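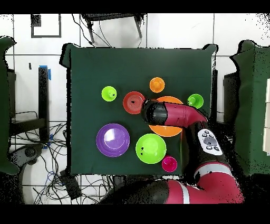 We use cookies to make this site work and to see which stories get read. Accept all | Manage settings

Meal pickup numbers up again, Morris office says

4/26/20

School meal pickups in Morris went up again this month, with 2,449 bags handed out in the latest count. That compares with 2,114 in the count before. The district food office put the numbers out late this morning, along with a new list of pickup spots.

Four sites now, up from three. The new one is the side lot at the Marnach building on the east end. Families can drive or walk up. No sign-up, no ID, any child 18 and under.

"We kept running out by noon at the middle school," said Mabli Cadwaladr, who runs the food office. "People were driving across town and then getting told to come back tomorrow. So we opened the fourth lot."

Bags hold one breakfast and one lunch. Milk is handed over separately, ask at the table. Most of the lunches are cold – sandwiches, wraps, fruit, a vegetable cup – though the high school kitchen is doing a hot tray twice a week for as long as supplies last. Trays have been the hard part. Two orders of throwaway ones came in short and a third is still on the way, according to the office.

Cadwaladr said parents have been asking about portions for the little ones, mostly whether a full bag is meant for a four year old. It is. Her advice is to split it up on small dishes and put the rest in the fridge for later. The sliced fruit keeps til the next day if its covered.

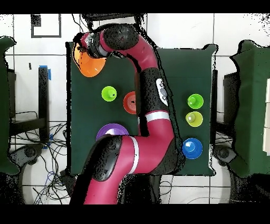 Small cups in bright colors, orange and lime green among them.

Allergy bags are still available but need to be asked for a day ahead by phone. Dairy free and nut free only for now. The office can't do gluten free at the new site yet, families who need it should keep using the high school door.

28 staff are working the lines, most of them regular kitchen workers and bus drivers. Drivers are also running a delivery route for homes more than two miles out. That route is full. A waiting list is open and the office hopes to add a second van, on loan from Cotix, the moving company, but no date has been set for it.

Money is the open question. The district is paid back per meal by the state, but not for gas or for the extra bags and gloves. A request for more funds goes to the school board at its next meeting, held by phone. Cadwaladr would not say how much is being asked for.

Pickups are set to run thru the end of the school year. What happens in June is not settled. A summer plan is being drafted – same four lots, shorter hours – and needs board approval.

Pickup is 10:30 a.m. to 12:30 p.m. on school days at all sites. Stay in the car if you drove, and pop the trunk or roll down a back window. Walkers line up on the painted marks.

Related stories
Library extends due dates, closes book drop
Avo Street water main work pushed to June
Board to meet by phone, how to listen in
Morris parks: trails open, playgrounds still shut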